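Allness Parts Reuse Service
Frequently Asked Questions: Donating and Sorting Small Electrical Parts

This page answers the questions most often received at the Ollgate counter from schools, repair shops and members of the public. It covers small parts only. Whole appliances are handled under a separate program, and the forms for that program are available at the counter.

What does the Service accept?

The Service accepts small electromechanical and electronic parts that have already been removed from equipment. These include solenoids, small DC motors, spring-loaded plungers, relays, switches, connectors with their leads, and printed circuit boards up to 28 centimeters on the longest side. Parts do not need to be in working order. They must be free of oil, food residue and loose broken glass.

What is not accepted?

Batteries of any kind, lamps, cathode ray tubes, parts from gas appliances, and anything that has held refrigerant. Boards with a battery soldered in place are also refused. Please remove coin cells from their holders before your visit and take them to a battery collection point.

Do parts need to be sorted before they are brought in?

No. Mixed lots are accepted and will be sorted by staff. Donors who prefer to sort at home are welcome to do so, and sorted lots are usually processed sooner. A mixed lot should weigh no more than 63 pounds in total and should be divided among boxes that one person can lift.

How should a mixed lot be sorted?

Begin with one shallow tray for everything that has not yet been sorted, and set out open bins for the finished groups. Line the tray with plain white paper. Small screws and washers are easier to find against it, and the paper can be lifted out and emptied when the work is done.

The Service uses the following groups:

Motors
Solenoids and plungers
Circuit boards
Everything else, including loose leads

Place each part flat on the floor of its bin. Parts should be set down and never dropped, particularly boards with tall capacitors.

Should wires and connectors be left attached?

Yes. Please leave every lead at its full length, with its connector in place. A solenoid or motor that still has its original plug can often be fitted again without any soldering, and it is far more likely to be requested. Do not cut tangled leads to separate two parts. Work them apart by hand, or bring them in as they are. 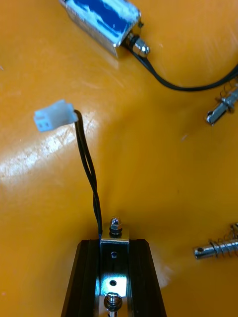 Solenoid hardware with a white two-pin connector on its black leads

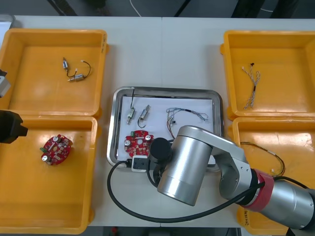

Paper-lined steel tray between the sorting bins

Which group does a solenoid belong to if the plunger has come out?

The solenoids and plungers group takes both pieces. If the body and plunger are known to belong together, tie them with string or place them in one small paper bag. Plungers that cannot be matched may be left loose. Staff will measure them and pair them where possible. Springs, washers and end nuts should stay on the part. Please do not tighten, oil or polish them.

How can a small motor be told apart from a solenoid?

A motor usually has a round body and a shaft that turns freely or with slight resistance. A solenoid has a coil, often inside a metal housing, and a rod that moves in and out along its length. Some parts are hard to judge from the outside, for example a sealed door latch that may contain either one. Such items belong in the last group, and there is no need to open them.

Can boards be stacked?

Boards may be stored on edge with card or paper between them. They should not be stacked flat in a bin, and nothing should be placed on top of them. Handle each board by its edges. Components that have broken off may be put in an envelope with the board.

Is it safe to handle boards with capacitors?

Boards taken from mains-powered equipment can hold a charge after they are unplugged. The Service asks donors to leave such boards alone unless they have suitable training. Do not try to discharge a capacitor with a screwdriver or other tool. If you are unsure where a board came from, keep it in a dry box by itself and tell the person at the counter when you arrive.

What kind of bins and table work best?

Any clean, dry, level table will do, provided that it is well lit. Shallow plastic bins with a firm rim are suitable, as are baking trays and shoebox lids. Deep buckets are discouraged - leads become knotted at the bottom, and heavier parts crush the lighter ones. Magnetic trays should not be used for motors.

May I borrow sorting bins?

Schools and registered groups may borrow a Maihi kit for up to 3 weeks. The kit contains plastic bins, a stainless steel tray, a pad of liner paper and a set of printed labels. Kits are reserved in person at Ollgate. They should be returned clean, with any leftover liner paper. Scuffs and light stains from ordinary use are expected and are not charged to the borrower.

How should the lot be labeled?

Write the following on the outside of each box:

The name of the donor or group
The group the parts belong to, or the word MIXED
The type of equipment the parts came from, if known

Donors need not list each part. Please do not apply stickers to the parts themselves, as the adhesive is difficult to remove from plated metal and tends to cover the rating marks.

What happens to the parts after drop-off?

Each lot is inspected, and parts suitable for reuse are tested at the Bronier workroom. Testing takes about 3 weeks in most periods and somewhat longer in May, when many schools clear their storerooms. Tested parts are offered to repair shops and classrooms. Parts that fail are passed on for metal recovery.

Can a donation be returned?

A lot may be reclaimed at any point before it leaves the Ollgate counter for testing. After that, parts are combined with those of other donors and can no longer be traced.

Is a receipt provided?

A written receipt is issued on request at drop-off. It states the weight and the groups received. The Service does not assign a dollar value to donated parts and cannot advise on tax matters.

May I bring parts outside counter hours?

No. Boxes left at the door are exposed to rain and cannot be accepted. The counter opens at 9 a.m. and the last drop-off is taken at 4 p.m. Groups bringing more than one mixed lot should speak with the counter in advance so that space can be set aside.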